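Repainting a white table top: sand or not?
Forum: Home and Workshop > Furniture

bmagagula
Posted 18:43
Hello everyone. I want to ask for advice about a work table that has a white top and a light wooden border.
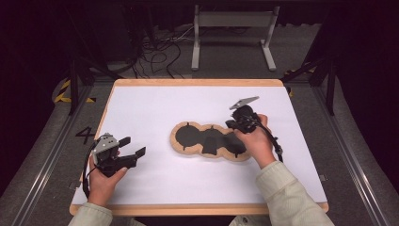

My table, with the wooden board with black shapes on it.

The white part is smooth and I want to make it a warm gray. The border I want to keep as wood. I bought one can of Soreo furniture paint, 900 ml, satin. The seller in Durkmont told me that no sanding is needed, I only have to clean well. My brother says this is nonsense. Who is right? I also do not know how to protect the wood while I paint.
Thank you in advance, Busisiwe Magagula

oldplane
Posted 19:10
Your brother is right. Sand it. A smooth top gives the paint nothing to hold. Use a fine paper, go over it lightly until the shine is gone, then vacuum and wipe. I have seen too many tables where the paint comes off like a sticker when you put down a hot cup.

Flotix_fan
Posted 19:22
I disagree with oldplane. I did my kitchen counter with Flotix bonding primer and no sanding at all, and it is still good after 18 months. Degrease two times, let it dry, prime, paint. If the top is only a thin layer, sanding can go through it, and then you have a bigger problem.

oldplane
Posted 19:31
A light sanding by hand does not go through anything. I did not say to use a machine.

Flotix_fan
Posted 19:34
You said "sand it" to a person who has never done it. People read this and go and rent a belt sander.

terrace_mo
Posted 20:05
Can we first ask what the white top is made of? Paint on wood, melamine, something else? Try in a hidden place — underneath, if the same surface continues there. One small square sanded, one not, both with primer. Wait some days and scratch with your fingernail. Then you know, and you don't need our opinions.
For the border, buy the good masking tape and press the edge down with a spoon. Pull it off while the last coat is still a little soft.

bmagagula
Posted 20:40
Thank you all. I don't know what the top is made of, I bought the table second-hand from a school supply shop, Matlala, that was closing. I will do the test of terrace_mo this weekend. Should I oil the border before or after?

terrace_mo
Posted 20:52
After. Oil can creep under the tape and then the paint will not stick there.

oldplane
Posted 21:15
Agree with this one. And please write here what the fingernail says.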